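Right, Kiltura is out on Switch and I've put most of a weekend into it, so have a few thoughts. No big spoilers, promise!

You play a postie on an island called Grunholm in 1891, and the whole first hour is you getting lost in fog with a sack of letters. I loved it straight away. My other half watched ten minutes and went to bed.

The map is drawn by hand as you walk (you can scribble on it!!) and I've already labelled the same hill twice with different names. Still not sure which hill it is.

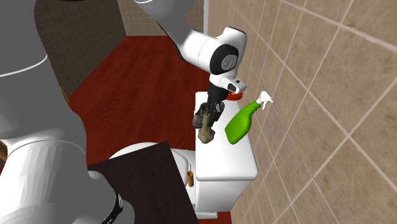 Combat is the weak bit. There's a goat. You'll know the goat when you meet it. I died 2 times before I worked out you can just give it the turnip.

Music is lovely though, all squeaky fiddles and harmonium. I left it running on the title screen while I did the washing up.

Loading is slow in handheld, mostly when you go in and out of the harbour. Docked seems fine to me. Skumisent say a patch is on the way, so fingers crossed.

Oh, and do the side jobs for Voß the baker early on! You get the lantern from him and the caves are miserable without it. I did them without it, like a fool.

I'm on 392 letters delivered out of 489 and the rest are all up that flipping mountain. Back in a bit, kettle's on.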